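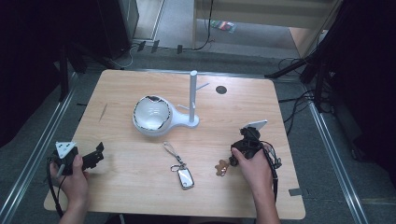 ## Section 4: Cleaning, Oiling and Small Repairs

By now your Ekari table should be standing level and tightened up all round. If it still rocks, please go back to Section 3 and give the feet another turn or two before you carry on, and don't be shy about getting down on the floor with a flashlight to do it. What follows is the part of the guide you will come back to over the years, so you may want to keep it in a kitchen drawer with the little bottle of oil and the gray pad that came in the box.

Every Ekari top leaves our shop with two thin coats of Trarkari oil. Oil sinks into the wood, so the surface stays pleasant to touch and you can mend a small patch without stripping the whole thing. In return it asks for a bit of attention now and then, and a little more of it in the first few weeks.

### 4.1 The first two weeks

The oil feels dry on the day you unpack it, but it goes on hardening for a while after that. Until two weeks have gone by:

1. Wipe up spills as soon as you notice them, even plain water.
2. Use a dry or barely damp cloth only. No soap yet.
3. Leave off tablecloths, plastic mats and anything with rubber feet that will sit in one spot.
4. Move lamps, books and bowls a few inches every couple of days.

You may notice a faint nutty smell in a warm room. It fades, and an open window helps it along.

> **Note:** New wood changes color in daylight, and it does so fastest at the beginning. If half your table sits under a window, turn the table end for end once a week during this time. A pale patch under a vase will usually catch up by itself in a month or two once the vase is moved.

### 4.2 Everyday cleaning

For ordinary crumbs and dust, a soft dry cloth is all you need. When something sticky has landed on the table (jam, in our house, nearly always jam), do this:

1. Clear the top completely. It is tempting to wipe around things, and we have all done it, but grit collects at the bottom of whatever you leave standing and makes fine scratches when it gets pushed along.
2. Mix a teaspoon of mild dish soap into a quart of lukewarm water.
3. Dip a cotton cloth and wring it out as hard as you can.
4. Wipe along the grain, from one end to the other, in long overlapping passes.
5. Rinse the cloth, wring it again, and go over the same area.
6. Dry with a clean towel right away, and remember the underside of the edge, where drips like to hang.

> **Caution:** Do not use bleach, ammonia, glass cleaner, scouring powder or the green side of a kitchen sponge. Spray polishes that contain silicone should be kept away as well. They look lovely for an afternoon, but fresh oil will not take over them.

### 4.3 When to oil

Most families find that the top wants oil twice in the first year and once a year from then on. A desk that only ever sees paper can go longer, and a table where small children paint and eat will want it sooner. The easiest way to find out is the drop test.

1. Put a single drop of water near the middle of the top and another near the edge where you usually sit.
2. Wait five minutes.
3. Wipe both drops away and look at the wood.

If the drops stood up in beads and left nothing behind, put the oil back in the drawer. If either one spread out flat and left a darker spot, plan an oiling for a day when you won't need the table until the following evening. 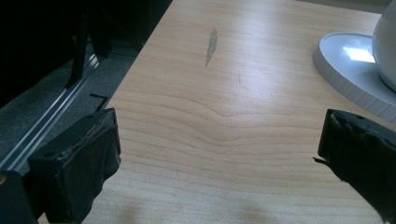

Look at the surface from a low angle before you decide, with your eye almost level with the wood. Dry areas have a dull, chalky look next to the ones that still have plenty of oil, and they turn up first where forearms and plates go back and forth.

### 4.4 Oiling the top

You will need the bottle of Trarkari oil (refill part 206), the gray pad, three or four cotton rags without lint, and a pair of thin gloves. An old T-shirt cut into squares makes very good rags. Set aside an hour for the work itself, then a night for drying.

1. Clean the top as in 4.2 and let it dry for at least four hours. Overnight is better if you can spare it.
2. Rub the whole surface lightly with the gray pad, always along the grain. Use the weight of your hand and no more. You are only knocking down raised fibers.
3. Brush off the dust, then go over the top with a dry rag.
4. Shake the bottle well, for longer than you think it needs.
5. Pour a small puddle, no bigger than a silver dollar, and spread it with a rag until it drags. Pour another and continue until the top is evenly covered.
6. Do the edges and corners with what is left in the rag. If your table has a cable opening, wipe carefully up to it and don't pour near it.
7. Wait 15 minutes. Dry spots may drink up everything you gave them, and you can dab a little more on those.
8. Take a fresh rag and wipe off all the oil that has not soaked in. Be thorough here! Oil left sitting on top turns gummy, and a gummy table is a nuisance to put right.
9. Leave the table bare overnight in a room above 60°F.

> **WARNING: Oily rags can heat up and catch fire by themselves.** Never ball them up or drop them in the trash. Spread each one flat outdoors, away from anything that burns, until it is stiff and dry, or put it in a metal can filled with water and close the lid.

If the top still feels tacky the next evening, don't worry, it happens to careful people too. Put a teaspoon of fresh oil on the gray pad, rub the tacky area until it loosens, and wipe everything off hard with a clean rag.

### 4.5 Small repairs

**White rings.** Leave a ring alone for two days first, as many go away without help. If yours stays, rub it with a drop of oil on the gray pad, along the grain, and wipe dry.

**Light scratches.** Treat them the same way. Blend outward by a hand's width so you don't end up with a shiny little island.

**Dents.** Lay a damp cotton cloth over the dent and touch it with the tip of a warm iron for three or four seconds. Lift the cloth, look, and repeat if needed. Let the spot dry for a full day, then pad and oil it. This works on dents where the wood is pressed down. It will not fill a place where wood is missing.

**Ink and red wine.** Blot, don't rub. Clean with soap and water as in 4.2. What remains may need fine sandpaper, and we'd be glad to talk you through that before you start.

### 4.6 Room conditions

Wood takes up moisture in summer and gives it back in winter, and your top will grow and shrink slightly with it. Try to keep the room above 40 percent humidity during the heating season, and leave a good arm's length between the table and a radiator or stove.

### 4.7 Asking for help

Call the workshop and ask for extension 857. Divina Samonte looks after repairs and Tapio Ojala handles refills and spare parts. Have your order slip nearby if you can find it. If you can't, the month you bought the table is enough for us to look it up.

Section 5 covers taking the legs off for a move.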